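Geschirr und Vorräte: Einblicke in die Übungsküche Kesturgate

Bildergalerie, Stand 14.7.12

Die Übungsküche im Haus Kesturgate steht den Teilnehmenden des Hauswirtschaftskurses Voltuvlow seit März zur Verfügung. Der Kurs umfasst 14 Einheiten zu je 45 Minuten. Im ersten Abschnitt geht es um den Umgang mit Geschirr auf knapper Arbeitsfläche: Abstellen, Ordnen, Stapeln. Gekocht wird erst ab der fünften Einheit. Die vorliegende Auswahl zeigt den Arbeitsplatz neben dem Herd.

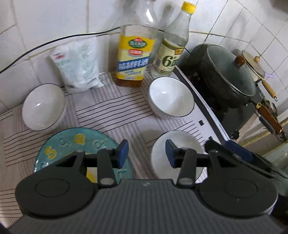 Weiße Schalen auf der gestreiften Unterlage, an der Fliesenwand Speiseöl und Essig.

Für den Arbeitsplatz gilt eine feste Ordnung. Flaschen und Packungen stehen hinten an der Wand, die vordere Fläche bleibt dem Geschirr vorbehalten. Schalen werden einzeln abgestellt und auf Absplitterungen am Rand geprüft, bevor sie weitergereicht werden - beschädigte Stücke sind der Kursleitung zu melden. 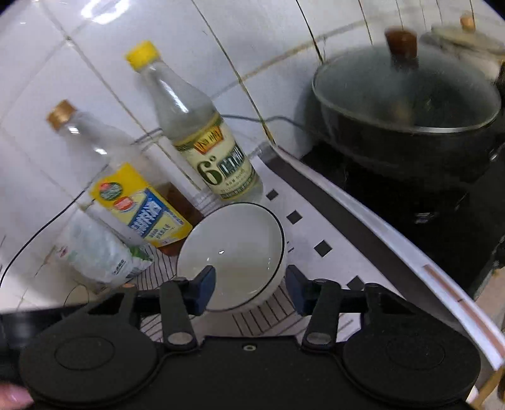
Essig, Öl und Mehl werden von der Kursleitung gestellt. Eigene Vorräte können mitgebracht werden, sind jedoch mit Namen zu versehen und nach der Einheit wieder mitzunehmen. Angebrochene Packungen ohne Namen werden zum Monatsende entsorgt.

Zum Abschluss jeder Einheit werden gleich große Schalen ineinandergesetzt. Der Stapel wird auf dem runden Untersetzer mit den Buchstaben gesammelt und von dort in den Schrank geräumt.

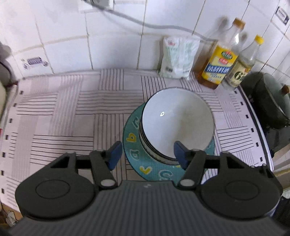 Mohcine Zaki merkte dazu an, man möge die Stapel niedrig halten, die Schalen ließen sich sonst im oberen Schrankfach kaum noch greifen. Auch wünsche er sich für die Abendgruppe einen zweiten Untersetzer. Die Anregung wurde an die Hausverwaltung Vurkerico weitergeleitet.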